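Kirkora Code of Practice for Shared-Space Manipulation

The Kirkora Code of Practice for Shared-Space Manipulation, usually shortened to the Kirkora Code, is a voluntary set of rules for operating robot arms and hands in rooms furnished for people. It covers offices, training rooms, demonstration areas and similar interiors where a robot works with ordinary cupboards, shelves and desks. The code does not apply to fenced industrial cells or to vehicles. The current edition is dated 8/2/23.

Background

The code grew out of house rules kept at the Kirkora test facility, where several teams shared the same floor space and had each written their own procedures. Arent, a firm that fits out test rooms, asked for a single document so that furniture and floor layouts could be checked against one list. A first draft was circulated in June and revised after comments from Negash, a maker of arm controllers. Early versions dealt almost entirely with stopping the machine. Later versions gave more space to the condition of the end effector and to the behaviour of doors, drawers and loose goods.

Structure

The code has 4 parts: the room, the machine, the task and the record. Clauses worded with "shall" are required of any organisation claiming to follow the code. Clauses worded with "should" are recommended, and a site may depart from them if the departure is written down.

The room

A work area shall be marked out before powered motion begins, and its boundary shall include the full swing of any door the robot may reach. Floor coverings should lie flat, and changes from hard floor to carpet or rug should be noted on the site plan. Desks and seating next to the work area may stay in place, but no one shall sit within reach of the arm while it is powered. A clear path 1,000 mm wide shall be kept between the work area and the nearest exit.

The machine

Fingers, brackets and exposed fasteners shall be inspected at the start of each session. Light surface scuffing is acceptable. Cracks, missing screws and play at the finger mount are not, and a gripper showing any of them shall be taken out of service. Wrist cables shall have enough slack for the full range of the joint without hanging where a finger can catch them. Straps used to hold equipment to an arm shall be checked for tightness at the same time. Cameras mounted at the wrist should have a view of at least one finger and of the area beneath it.
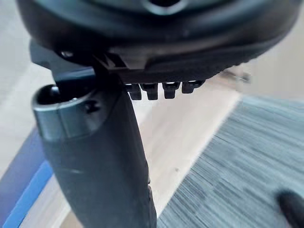
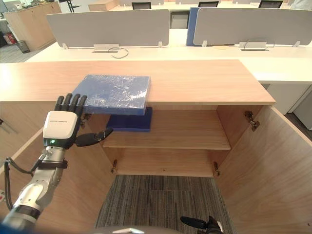 Views from a gripper-level camera and a head-level camera, in that order.

The task

Work with cabinets is treated in its own section, as hinged doors account for many of the incidents reported under the code. Doors shall be fully open or fully closed before the hand enters a compartment, and a part-open door shall be treated as an obstacle. The approach to a shelf should be made from the front, with the palm or finger orientation chosen before the hand passes the line of the door frame. Speed inside a compartment is limited to 100 mm per second.

Goods resting on top of a cabinet should be placed fully on the surface. Where an overhang is part of the task, it shall be entered in the task sheet, and the floor below shall be kept clear of people. Film-wrapped boxes receive a separate note because reflections from the film can upset depth readings. Operators are advised to confirm the position of a wrapped item from a second viewpoint before closing the hand on it.

Machines with 2 arms carry an additional requirement. The idle arm shall be held in a declared rest position or included in collision checking for the whole of the task.

The record

Each session shall have a log giving the site, the machine, the software version, the state of the end effector and any stop, planned or otherwise. Favix publishes a log template that many sites have adopted, although the code does not require a particular format. Video may be attached to the log. If it shows neighbouring desks or workstations, the people who use them shall be told beforehand, and any screens in view should be switched off.

Adoption and criticism

Use of the code is self-declared. There is no certificate and no inspection body, and a site that stops following the code is only asked to remove the statement from its documents. Smaller laboratories have described the record section as too heavy for short trials, and the current edition allows one log to cover a series of identical runs. Others have objected to the fixed speed limit inside compartments, arguing that it should depend on the mass of the moving parts. The limit remains unchanged.

See also

Arent room plan
Collision checking
End effector inspection
Favix session log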